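Re: [grippers] Finger pads for small boxes and clear plastic

Ruairí Ó Ceallaigh wrote:
> We have used the Flusterow fingers in Wernau for 9 weeks now. Flat cartons
> are fine. Clear plastic is where we lose time, mostly because the wrist
> camera can't find the edge. Has anyone tried them on a two-arm setup, and
> what exposure do you use?

Yes, we run them on two arms with the Clirnumus controller. Our test items are things from a medicine cabinet plus a few small parts, all on a wood tabletop. We did 235 picks with the stock fingers and 224 with the Ó Briain ones. The stock fingers were better on cartons and worse on anything round.

On clear plastic we had the same trouble as you. Glare off the table hurts more than the plastic itself. I locked the wrist exposure at 900 microseconds and stopped using auto. Two wrist views and the head view:
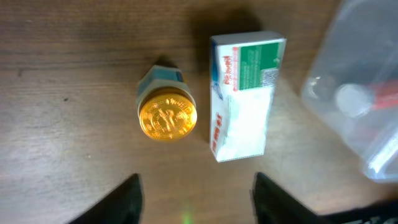
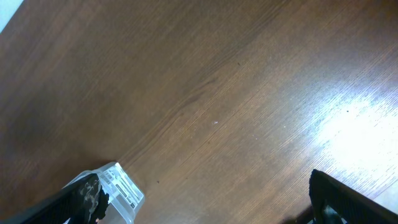
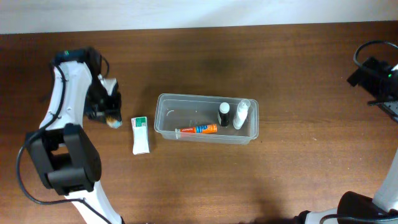
First two: wrist camera, with glare on the wood. Last: head camera, clear container at the center of the table.

A printed label on the plastic gives the detector something to hold on to. With no label I take the position from the head camera and only use the wrist for the last bit of the approach.

Which pad material are you on? I would like to try the softer one before I change anything in the controller settings. I can send my config file if you want it.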